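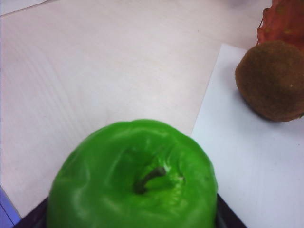

Review: Hiebert Tender Watch, one year in

The town of Stusedham started using Hiebert Tender Watch last August, after the county auditor found that the food contract for the Lusley school kitchens had been renewed without a single competing bid. I cover the town council for a small newsletter and have had a public account on the system since it opened. This review covers the public side, plus what two people on the inside were willing to tell me.

Tender Watch is a procurement register. Each purchase over the local limit gets a page with the notice, the bids, the score sheets and the signed contract. If a contract is changed later, the change is supposed to show up on the same page with the name of the officer who approved it.

Search is good. I typed in the name of one supplier and got all 257 of its invoices in one list, sorted by date, with the matching purchase orders. Under the old system that would have been a records request and a wait of around 11 weeks. The export to spreadsheet works, though it drops the column for approving officer and you have to paste that in by hand.

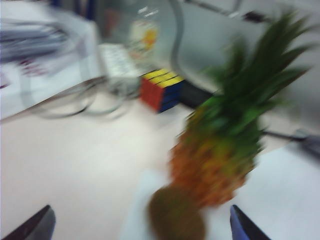
Pineapple on a pale tabletop.

The flagging tool is weaker. It marks any contract where a single bidder won or where the price went up after signing. It doesn't look at who owns the bidders. In the Lendley road salt tender, two of the companies shared a mailing address, and the system passed it clean. Mervin Fehr, who worked in the town purchasing office until this spring, told me staff had asked for an address check during setup and were told it would cost extra.

Scanned documents are another problem. Nine of the contracts I opened were sideways or too faint to read, and none of those could be searched. Lucie Cormier in the clerk's office said they are being rescanned as people report them. I reported mine on a Thursday morning and most were fixed the next week.

Anonymous tips go in through a form at the bottom of each page. You get a case number but no way to add a file afterward, so have your documents ready before you start.

Pros: fast search, full bid history, no fee for the public.
Cons: no ownership checks, poor scans, incomplete export, clumsy tip form.

I would recommend it to a town that has nothing in place now. A larger county should ask for the ownership check in writing before it signs, and should find out who pays for rescanning old files.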